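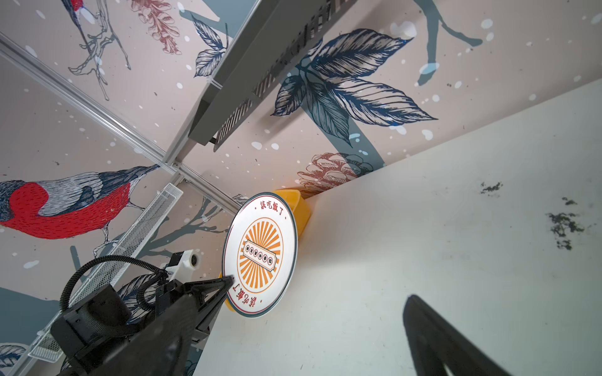
The Plate That Gives Orders

There are four characters printed along the top of the plate, 該吃飯了, and if you don't read Chinese, as I don't, you have to ask someone. I asked the woman at the register. She said it means it's time to eat, or you ought to be eating by now, depending on who is saying it and how many times they have already said it. The same four characters run along the bottom rim upside down, so a person sitting across the table can be told as well.

I think this is the best thing I have seen printed on a plate in years, and I would like to use it to complain about all the other plates.

Go into any housewares store in Honbridge and look at what tableware has to say to you now. It says Gather. It says Blessed. A mug in my sister's cabinet says But First, Coffee, and nothing comes second, the sentence just lies down there. I was once served a grilled cheese at a place in Vistley on a plate that told me to Savor The Journey. It was a seven-minute lunch. The journey was from the counter to a stool.

What bothers me about this stuff is that it talks like a greeting card from a dentist. It has no idea who I am, and it has been told to be nice to me. A plate that says time to eat knows exactly who I am. I am the person in the other room who said "one minute" a while ago.

My grandfather's neighbor, Petro Derkach, used to stand on his back steps and yell his sons' names in order of age, then the name of the dog, then simply "Soup!" You could hear it in our yard. I ate at that table maybe once a week as a boy, and I don't recall one decorative word in the whole kitchen. I do recall that when Petro yelled "Soup," there was soup. It was a statement about the world and you could check it.

That is the tone I hear in the red lettering. It's a call up the stairs. And the rest of the design goes along with it: a thin dark red ring, and inside that an orange sunburst, rays shooting out in all directions from a little cream-colored banner in the middle, as if dinner were being announced by a provincial railway. There is a row of tiny characters boxed up in the banner that I haven't been able to make out, even with my glasses on. I have decided they're the fine print. Wash your hands, maybe.

Is it loud? Sure it is. I know the argument for white plates, and I have been lectured on it by a man who owned 11 of them, having broken the twelfth, and who felt that color on a dish "competes with the food." I've eaten his food. It could have used the competition. The theory of the white plate comes out of restaurants, where somebody with tweezers has arranged three carrots and would like you to look at them. At my house the carrots are not posing. They're under the gravy, and when the gravy is gone, I would be pleased to find a sunburst.

I'll grant the other side one thing. A plate like this is hard to live with in quantity. Six of them at once would be like being called to dinner by a brass band, and I suspect they'd make a guest nervous about helping himself to more bread. One is right. One plate, and then a plain bowl in a good loud yellow propped behind it, glossy, with nothing to say for itself at all. The yellow and the orange get along the way relatives do at a wedding. You wouldn't have seated them together and they have a fine time.

People will tell you a plate with words on it is for display. They stand it on edge against the wall and leave it there, and I understand the impulse, because it does look wonderful on its edge. But a plate that tells you to eat and is never eaten from has been put in a false position. Every day it says the one thing, and every day it's told "one minute."

The Lysenko store had a stack of sets boxed up at 21 dollars, next to a serving platter that read Live Laugh Love in a script like spilled thread. I would like to report that the platter wasn't selling. There was one left.

So I've been using mine. Eggs on it, mostly, and last night a pork chop, with the top line of characters showing above the chop and the rest of the sentence's twin somewhere under the applesauce. My wife called up the stairs that it was ready. I told her the plate had already mentioned it, and she said then the plate could do the dishes.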